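4. Winding the bobbin on the Zeretti 320

4.1 Switch off the machine and raise the needle to its highest position.

4.2 Put the thread spool on the pin and pass the thread two times around the small tension disc.

4.3 Push the bobbin shaft to the right until it clicks. Switch on and press the pedal slowly.

Note: The winding stops by itself when the bobbin is full. Do not hold it with the finger.

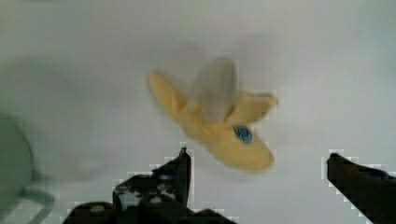
Kirsty Gourlay wrote to us that her bobbin was always loose on one side, and it became even only after she cleaned the lint out of the disc with a soft brush. We recommend to do the same before each new spool.

4.4 Cut the thread, push the shaft back to the left and take the bobbin off.

Caution: Never move the shaft while the motor is running. The thread can catch under the bobbin seat, and then the cover must be opened (see page 137).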